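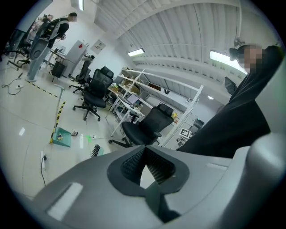 Gevulwood workroom upkeep: progress report to Vanonus
May
Prepared by the Gevulwood site office

Summary

The second phase of the upkeep grant is nearly finished. The floor has been deep cleaned and the new daily sweeping routine is in place. Storage is mostly sorted. The ceiling lights have been serviced. Work on cables is behind schedule and will run into the next period.

Spending to date on this phase is $2,310, all of it on items in the approved budget. Invoices from Timmermans for the floor and Fovotura for the electrical work were sent with the last monthly return.

Floor and daily cleaning

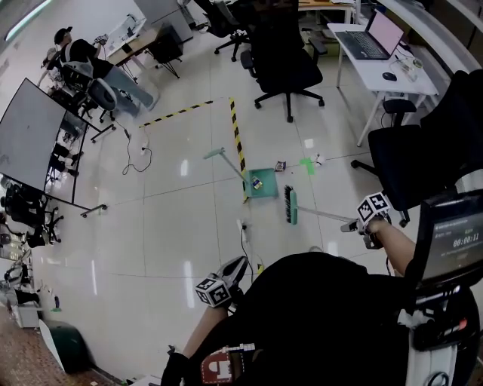

Daily sweeping has replaced the old arrangement, where the room was cleaned once a week and litter built up near the desks between visits. People using the room now do it themselves in short turns. The long-handled broom and dustpan have worked out well on the glossy white tile, which shows every scrap. Most of what gets picked up is small stuff, such as the packet in the green dustpan and the crumpled wrapper beside it. The yellow-and-black tape on the floor is staying. Timmermans cleaned around it and we asked them not to lift any of it. Small squares of colored tape are also to be left alone unless the person who put them down says otherwise.

The deep clean took two visits — one more than quoted, at no extra charge. Old adhesive near the doorway was the main problem. It came up on the second visit with a stronger remover. A few tiles have hairline cracks, which were there before the work and are noted in the condition sheet.

Storage

The white metal shelving was emptied, wiped down and refilled. Out of 70 boxes and loose items logged at the start, most have been kept, and the rest went to recycling or back to their owners. Cardboard boxes are still in use. We had planned to move everything to lidded bins, but the size we wanted was out of stock and we would sooner wait than buy the wrong one. Labels are ready and will go on when the bins arrive.

The black mesh chairs were checked at the same time. Three needed new casters, and these have been fitted. No chairs were thrown out.

Lighting, air and cables

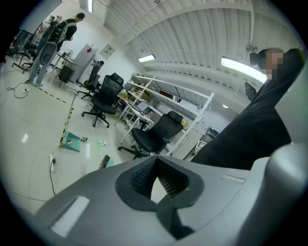 Fovotura serviced the lights in the workroom and replaced the tubes that had started to flicker. They also wiped down the white ribbed ceiling panels where dust had collected in the grooves. Air movement was the other request in the staff survey. The wall fan with the round gray guard has been cleaned and its bracket tightened, and we do not plan to buy a second one before the summer. Cables are where we are behind. There is still a black cable looping across the floor by the workstation, and runs like that one are first on the list for covers. The cables hanging beneath the desks come after.

The delay is on our side. The covers were ordered in the wrong width and had to go back. The supplier has agreed to exchange them and the cost does not change.

Next period

Fit the cable covers, floor runs first.
Move shelf contents into lidded bins and label them.
Review the sweeping turns with the people who use the room. Early afternoon has been the hardest time to fill.
Get a price from Timmermans for replacing the cracked tiles — for information only, as this is outside the current grant.

We are not asking for additional funds. We would like approval to carry the unspent storage money into the next period, and can supply a revised budget sheet if Vanonus needs one.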